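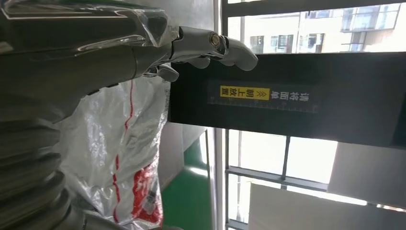
Svenja Gisler told us in her interview that she had stopped reading the labels on shared shelves years ago, and that she went by where a thing had stood the last time she needed it. Eleven other people in the study said much the same in different words. The labels were there, most of them were correct, and they were read mainly by people in their first month.

Figure 3. A work area at one of the sites.

4.2 Labels and memory in shared storage

The interviews in this section come from two of the sites, Panley and Medve. Both are buildings where several small groups rent space and share a common store for tools, spare parts, packing supplies and cleaning goods. Panley has had a written labeling scheme from the start. Medve had none until the tenants drew one up themselves, and the labels there are in several hands and at least two colors of tape.

We talked with 33 people across the two buildings. Each interview began with the same request: name an item you fetched from the shared store in the past week and tell us how you found it. We then asked what the person would have done if it had not been there. The second question gave longer answers. People who had used the store for more than a year spoke of a home spot and one or two places where the item tended to drift. Tape went to the packing bench. Extension cords went to whichever room had been cleaned last. Newer users had no such list and said they would ask someone.

After the interviews we ran a short retrieval task at Panley. Each person was given a card with 9 items on it and asked to bring them to the front desk one at a time. All the items were in their labeled places when the task began. Long-term users walked straight to the right bay for most items and did not look up at the signs. When they went wrong, they went wrong in the same way: they walked to a spot where the item had been kept before the spring reshelving, stood there for a moment, and only then began to read. Two of them opened the same empty drawer twice.

We had expected the newer users to be slower on every item. They were slower on common items such as tape and gloves, and quicker on items that had been moved. One of them put it this way: "I don't know where anything used to be, so I just read the sign."

At Medve we could not run the task in the same form because the store was being repainted in March and half of the bays were covered. We used a recall sheet in its place. Each person was given a blank floor plan and asked to mark where 41 named items were kept. Long-term users filled in more of the sheet, but they also left more marks between two bays, with a note such as "here or by the door." We scored these as partial answers. A stricter scoring changes the totals but leaves the order of the groups as it is.

The labels themselves came up less often than we had thought they would. Complaints were mostly about names. The Panley scheme uses supplier terms, and several people had looked under "tape" for something filed under "adhesive, pressure sensitive." At Medve the same item could carry two names on facing shelves. Tenants there seemed to mind this less, perhaps since they knew who had written which label and could guess what that person meant by it.

Some limits should be noted. The two buildings differ in size as well as in their labels, and we cannot separate the two. The retrieval task was done during quiet hours, when nothing was out on loan. We also relied on people to tell us how long they had been using the store, and a few were unsure. The Pumthorpe site, which has a staffed counter and no open shelves, is treated on its own in Section 4.3.

Jumurgate Working Papers | Contact the editors | All rights reserved | Back to top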